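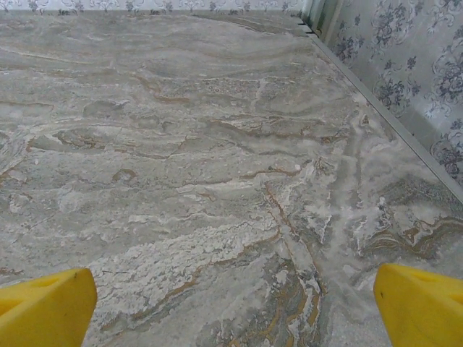
Sharing a bench with a robot: tips from the Malton workshop

Clear the top before the shift. Wipe a stone-patterned surface in one direction and look at it from the side, as crumbs and screws hide well in gray and brown veining.

Give small parts a fixed spot. Our two arms at Malton handle the passing and holding now, and the people who used to do that set up the jobs and check the results. Toy bricks and game boards go to one side, clear of the fingers.

Look at the fingertips. Printed fingers wear at the narrow end first. Vasiliki Kouris swaps ours every 800 grips and writes the change in the Drurkeck log.

Tie back sleeves and lanyards. Keep loose cables off the work surface too.

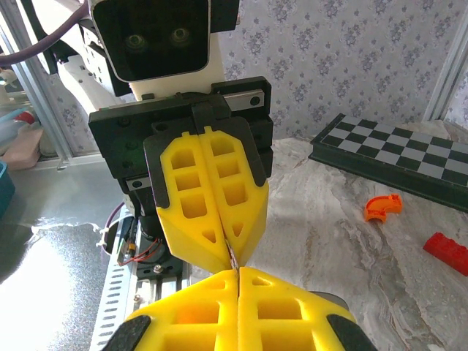 Who stops the arms if something slips?
Whoever is nearest. Everyone on the shift is shown the stop button on their first day, and no one needs to ask before pressing it.

Keep a notebook at the bench. Write down each stop and what was being held. We go through it on Saturday before the floor is swept.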